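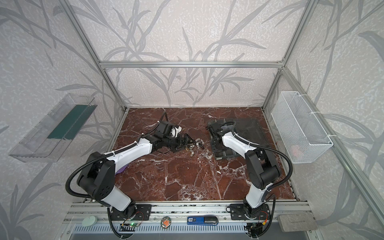
Para Ha-rang Wang, a conta é simples: quem doa 55 mil euros a uma campanha municipal não o faz por amor ao urbanismo. Leu os mapas de financiamento de Flurmont duas vezes e parou sempre na mesma linha, a da Willine.

A empresa apresenta-se como gestora de participações. Entregou o dinheiro em quatro parcelas, todas em julho, e duas das listas beneficiadas disputavam a mesma câmara. Apoiar adversários é legal – e diz bastante sobre o que se está a comprar. O porta-voz, Jong-dae Myung, fala em «compromisso cívico». Pedi-lhe que concretizasse. Respondeu às 9 da noite, com a mesma frase. 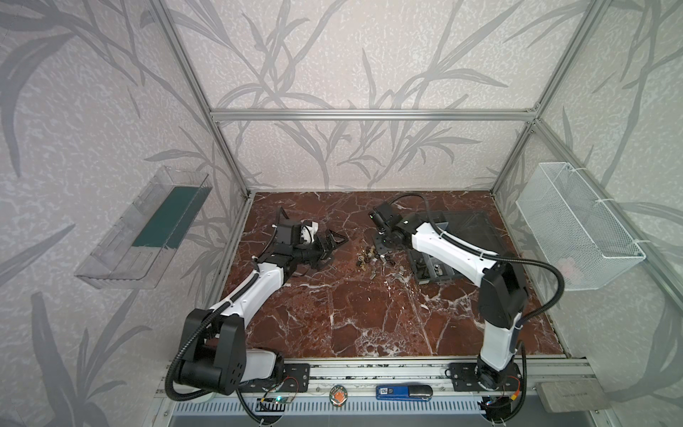
Convém olhar também para a Cident, associação que partilha morada com a Willine e que pagou 38 anúncios contra a taxa sobre terrenos devolutos. Nenhum deles mencionava quem detém os terrenos. A lei local obriga a declarar donativos, mas deixa de fora a publicidade paga por terceiros, e as duas listas prometem há anos corrigir a falha. A proposta continua numa gaveta da assembleia, sem relator nomeado. Perguntei a ambas quando tencionam votá-la. Uma remeteu-me para o programa eleitoral, onde o assunto ocupa meia linha. A outra pediu as perguntas por escrito e ainda não respondeu.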